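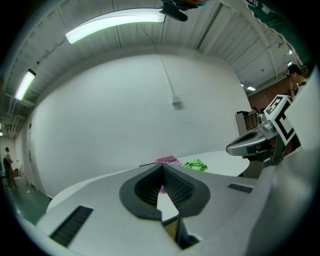
The fault at Indton first appeared as a gap in a spreadsheet. In May the team had 2,134 recordings of people folding cloths and moving small objects with hand-held grippers. When the files were checked, 146 of them showed the fingers shut while the item was plainly still on the table.

Zorica Atanasov, who runs testing there, assumed a slip in the software. She spent six days looking for one.

“I was reading code when I should have been squeezing the trigger,” she says.

The cause was a return spring. After long use it weakened, and the fingers stopped a few millimetres short of fully open. The tracking software, set up on a new tool, read that as a grip. A robot arm trained on those recordings learned to close early, and in one trial at Mladenović, a packing firm that was trying out the system, it came down on the edge of a tray and kept pushing. The tray cracked and a piece flew off. The operator was behind a screen and was not hurt, but the force limit should have stopped the arm and did not. It had been raised the week before for a heavier job and left there.

Stonix, which supplies the springs, has since moved to a thicker wire. Indton now changes them after every 58 hours of use and opens and shuts each gripper fully before a session. The force limit goes back to its lowest setting whenever the arm is switched off – a change the operators had asked for last year.

The faulty recordings were taken out and the arm was trained again under the name Zinurer. It has not repeated the early close, though Atanasov is still unhappy with how it handles cloth. It bunches the corners, and she does not yet know if that comes from the tool or from the people holding it.

Reading time: 2 minutes
6 comments
© Indton Review. Contact the editors | Back to top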